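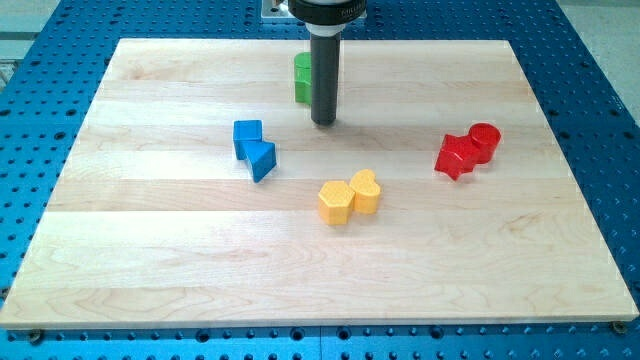
December, a little after nine in the evening, tea going cold beside me as usual.

I have been thinking about the maple board all day, which tells you what kind of day it was. It came out so much prettier than I expected! Pale as cream in some places and closer to honey in others, and down in the lower half the grain goes off into these soft swirls that I keep wanting to run my thumb along. You can find the seams between the planks if you look for them, long faint lines running side to side, but I had to look. Gemma Lockwood says I should have gone for something darker (she would, her whole house is walnut) and I told her the colors need a light background or they get lost. Put the green against that blue table and it's a muddle. Put it on the maple and it sings.

I do love those plastic shapes. They're cheerful in a way very little in my working life has been since we left the old building on Savico Street, and I find I sort them into their colors without meaning to, the way my mother used to do with buttons.

We must have talked for an hour about whether to oil the board. Gemma says yes, two thin coats and leave it alone overnight. I'm afraid of it going yellow, and I like it just as it is, so I've put off deciding until after the holidays. The tin from Buvar can sit on the shelf a while longer. It cost me 91 dollars with the brushes, so I suppose I'll have to open it sometime.

Walked home the long way because the snow had stopped. Soup for supper, the last of the rye bread. Must remember to call the dentist, and to bring Gemma her casserole dish back, it's been here since Thanksgiving.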